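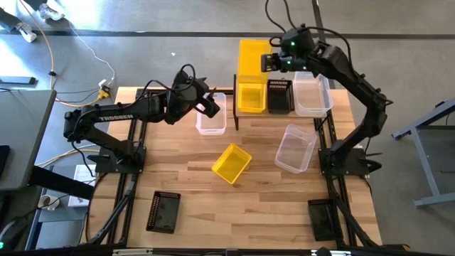
Kitchen > Storage > Pantry moths

Moths in the flour again. Do I really have to throw everything out?
Deirdre Brophy
September 6, 2025

Second round this year. I froze the flour for 2 days and felt very smug. Now there's a moth in the oatmeal. I'd like to keep the rice, which is from Costly Phase, a period of my life I'm still paying for.

3 comments | Share

Mowat
Yes, all of it. Sorry about the rice.

Jalmont
You don't have to toss sealed cans, whatever my mother-in-law tells you. Freeze dry goods a full week, vacuum the shelf holes, then move everything into hard bins with tight lids. Baskets are fine for onions and useless against moths.

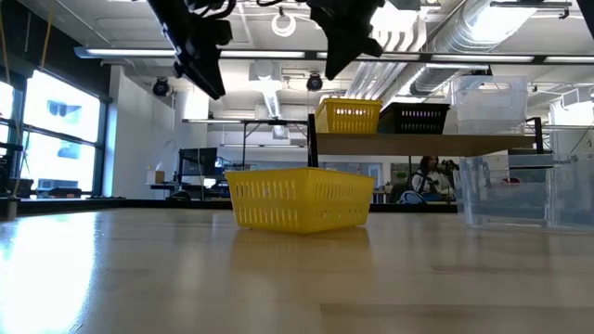
Yellow slotted basket, clear plastic bins.

Check the birdseed too. Mine had been hatching them since October.

Trumell
Bay leaves. Didn't work for me but everyone says bay leaves.

Print | E-mail this page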